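Padilla project: progress report to Braveck, work package 2, September
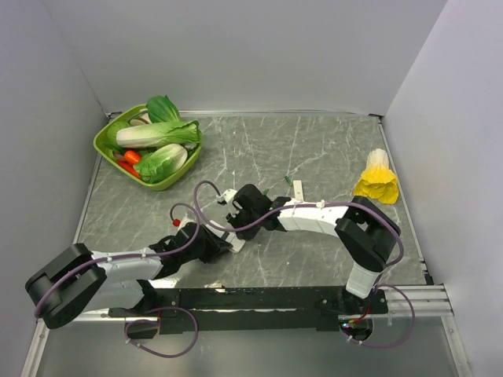 Figure 1. Two-arm cell with the produce basket at the upper left of the work surface.

Recording of hand-guided demonstrations for the produce task continued through the month. Both arms are driven by remote control from a pair of leader arms, with one operator per session. Jonalyn Soriano carried out most of the sessions; Géza Gulyás checked the recordings and labelled the failures.

The target for this work package is 3,000 accepted demonstrations. The total now stands at 2,000. A further 581 were rejected, mostly for dropped items or for pauses longer than the agreed limit. Rejected runs are kept in a separate folder and are not used in training.

Leafy items remain the slowest to teach. Operators tend to grip napa cabbage too near the leaf end, and the item then turns in the fingers. The operator notes now ask for a grip on the white stem.

Cable slack at the wrists was reviewed with Vunex. The routing will be left as it is until the next service.

Outstanding:
Second operator to be trained, 72 practice runs planned.
Trial of the first trained policy on mixed baskets.
Spare gripper fingers to be ordered.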